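Seltska data group – notes from the evening check-in

I'm typing these up the same night, so forgive the shorthand.

Where we are: 700 demonstrations in the Plolell set, and 44 of them got tossed in review. Most of the bad ones ended with the gripper closing on nothing and the operator bailing out. I said I'd rather keep a few of those with a "failed" tag, and we went back and forth on it for way too long. Agreed in the end to keep 9 and see if the next training run gets any better at retrying.

Soft stuff: still our weak spot. The model does fine on blocks and cups, then grabs a shirt and gets three. We want more mixed bins – clothes, plush, a ball or two – and more resets between episodes so it doesn't just memorize one pile. I'm writing the reset sheet. Everybody please empty the whole bin, don't just stir it (I've done it too).

Labels: Iterari export drops the operator's notes. Ticket's open. Until then, paste them in the shared sheet.

Schedule: Mensah wants 28 more episodes on the soft bin before the January freeze. Evening slots are fine, but log the lighting, please!

Bin work by the window: 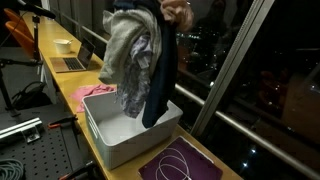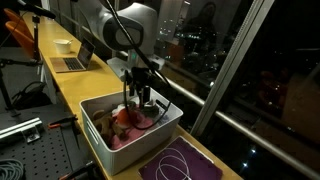
The remote folks came back on the reset question after I sent the draft around. They'd like the pile chosen from a shuffled list, and one of them added that "if we pick by hand, we'll all pick the easy piles by nine o'clock." Fine by me – I'll put the list in the sheet.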